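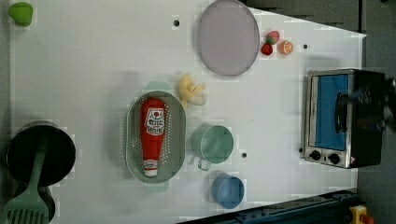 The test table at Clirnusside, set with the play kitchen. Toaster oven at right, colander and ketchup bottle at center left.

A toy kitchen is a hard workload for a homebuilt arm. The parts are light, so they slide when touched off-center. Many are rounded, and hardly any two share a grip width. Aicha El Idrissi and Moataz Ouazzani settled on one as the standard test for Tilon, the arm they have been building since November in the shared workshop at Clirnusside.

Tilon is a six-joint arm with a two-finger gripper. The links are printed, the joints run on hobby-grade geared servos, and the controller is a secondhand desktop computer under the bench. Maximum finger opening is 80 millimeters. That figure was fixed early, when Ouazzani cut the linkage plates, and it has shaped most decisions since. Wide objects have to be taken by a rim, a handle or a tab.

The first gripper used bare printed fingers. They held square blocks well and dropped nearly everything else. El Idrissi recast the pads in soft silicone, 4 millimeters thick, with shallow cross ribs. The ribs helped with smooth plastic but wore down at the tips, and the current pads are a harder grade with the ribs moved back from the edge. Replacement takes two screws per finger.

Backlash was the longer problem. With the arm extended, play in the shoulder joint moved the fingertips by 6 millimeters, enough to miss a cup handle. Ehab Erraji, who rents the lathe bay, turned a preloaded bearing seat from bar stock and brought the error under two. A software correction handles part of the remainder – it approaches every target from the same side, so the gear teeth are already loaded when the fingers close.

Control is by demonstration. An operator moves a smaller leader arm by hand, Tilon follows, and joint positions are logged along with the camera images. The log now holds 2,407 runs, of which 956 were recorded with the present finger pads. Only the later group is used for training. Mixing the two sets produced a policy that closed too early on thin objects.

Tasks are short: move a cup to a plate, put a piece of fruit in the colander, open the oven door. Each is scored over 100 attempts, with the layout changed between attempts. Cups are close to solved. The oven door is not. Its handle needs a pull along an arc, and a straight pull drags the whole oven toward the arm.

"You can tape the oven down, and then you have solved tape," says El Idrissi. They have left it loose.

The next revision replaces the wrist servo, which overheats after long sessions, and adds current sensing at the fingers. Ouazzani has the board laid out. The housing still has to be redrawn to clear the cable.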